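4.2 Shared kitchens and water use

Residents in 208 households at the Flesum site kept a kitchen diary through April. Most washing up was done under a running tap, even where the sink had a basin (Figure 3).

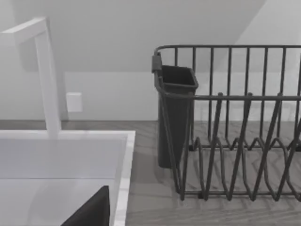 Laryea objects that diaries of this kind undercount short rinses, and we treat the totals as a lower bound. Reheating was recorded separately. Six households reported using a microwave oven for every evening meal, and they also washed the fewest pans.

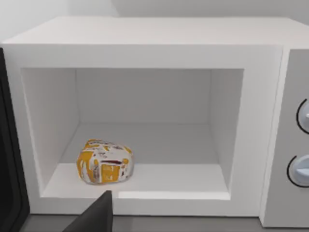
One resident wrote in the margin of her diary that she would cook more if the hot water lasted past 7 p.m.

Figure 3. Kitchen fixtures: sink and faucet (first panel); microwave oven with the door open (second panel).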